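Subject: Re: Dasevari open day – who went?

Promised I'd write up the folding part of the day, so settle in with a cuppa.
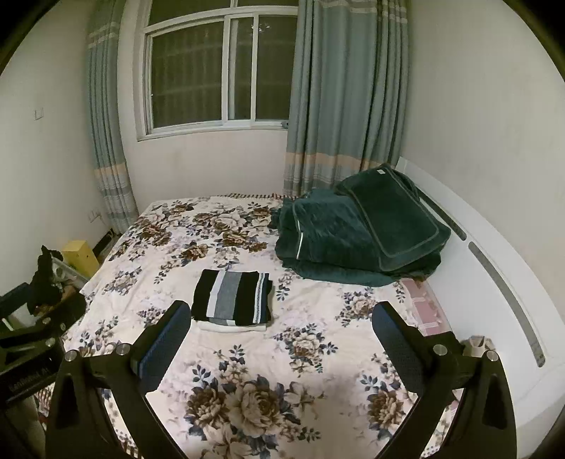

On Saturday, D'Souza wrote:

> Couldn't get there in the end, the kids had sport until 2. Did they
> get onto clothes at all? My worry with all the laundry stuff is that
> it's only ever towels on a nice bare bench. I'd want to see it cope
> with a patterned bedspread before I got my hopes up. Also, was the
> parking as bad as last year?

Parking first: worse! I ended up behind the bowling club and walked.

And yes, clothes, and on a bed with a big flowery sheet on it, so you'd have been pleased. The session is all about how they collect the examples. You hold the gripper yourself, two black fingers with dark blue pads on the inside, and do the job by hand while the camera on it records the lot. Stripy piece of clothing, folded up square in the middle of the bed, that sort of thing. They reckon they've got nearly 3,000 of these recordings so far and 900 of them are folding.

I had a go and I was hopeless. You don't realise how much you use your palm until you haven't got one. Sleeves are the worst – you pinch one layer, think you've got both, and the whole thing comes up like a flag. My neighbour in the queue was much better at it, which was a bit galling.

The Pukamen arm was running in the other room, doing cups and cutlery. Slow, but I liked watching it. I asked when it would be let loose on laundry and got a very polite non-answer. The Brernance people had a stall too, mostly brochures, though they did have decent biscuits.

Talk went for 40 minutes and the questions went longer. I've got the handout and can scan it if anyone's keen, just reply to the list. Next one's in June, I think, and I'm happy to carpool from the north side.

Cheers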